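3.2 Package format and portion size

The Skeden sample covered 379 households, of which 300 returned complete purchase diaries for the whole of October. Diaries were coded by package format (rigid, flexible, unpackaged) and by the number of days between purchase and first use. Entries with no stated format were dropped. Seventeen households recorded only unpackaged goods and were kept in the pooled model but left out of the format comparison.

Flexible packages made up most of the 2079 coded entries. Following Jelínek, we treat a transparent bag (Figure 4) as a separate category from printed film, as the buyer can judge the contents before opening. Households in the Hondora district bought transparent bags more often than those in Mamgate, and the difference remained after household size was entered as a control. Store type had a weaker effect and changed sign between the two districts.

Portion size was self-reported and should be read with care. Diary keepers tended to record the weight on the label even when part of a package had been carried over from the previous week. We did not correct for this.

Figure 4. Transparent plastic bag with brightly colored contents.
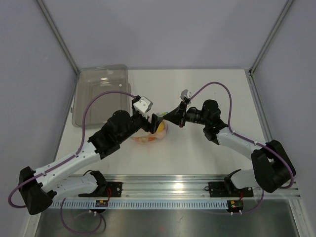 Carried-over portions are treated again in Section 3.3, where the diary weights are compared with the kitchen inventory.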